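Tue 11 October

My favorite little department store is growing up

I have been a Prukis shopper since I was tall enough to see over the glove counter, so when the chain put out its half-year update last week I read the whole thing over two cups of coffee. All of it, including the notes at the back! And I came away more excited than I've been about a store in years.

The short version: they're closing 12 of the smaller branches, keeping the big ones, and putting the savings into the shops people love going to. I know closings are sad. Mine was on the maybe list back in May and I walked around in a fog for a week. But if you've been in one of the tiny branches lately (two racks of cardigans, one register, a lamp section with three lamps) you'll know they were running on fumes.

What really got me going is the home department. For as long as I can remember it was the place you cut through to reach the elevator. Now they've brought in Etarine for bedding and Platex for kitchen and picnic things, and the prices are sane again! The update says they're cutting the price on 576 everyday items and leaving them there, with no coupon and no "members only" sticker to squint at. I did a lap on Saturday with my list and the bath towels I'd been putting off are now cheaper than the ones at the supermarket. I bought four. Then I went back for the matching mat.

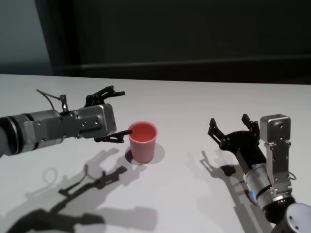 A plastic cup in pink-coral, my favorite color for fall.

They've also finally admitted the website is a mess. Anybody who has tried to return a pair of shoes through it could have told them that, but it's good to see it in writing. The new one is supposed to let you check what's on the shelf at your own branch before you drive over, and I cannot wait. Last winter I made three trips for one gray coat. Three! (I did get the coat, and I still love it.)

The part I'm less sure about is the café. The plan is to hand the cafés over to Chaiyaporn, the noodle and curry people, at the bigger stores. I like Chaiyaporn a lot, their green curry is wonderful, but I have been eating the same cheese scone at the same window table for most of my adult life and I'd like someone to promise me the scone is safe. I've written to the store to ask. I'll post the answer when I get one.

On the money side, sales are still down on last year, and the chain is letting go of 198 people at head office, which is rough on everyone there. I hope they land somewhere good. The stores themselves are hiring for the holidays, and the one near me has a sign up by the door already.

Next weekend I'm going to the reopened downtown branch with my sister, who wants boots. I'll take notes on the shoe floor and report back!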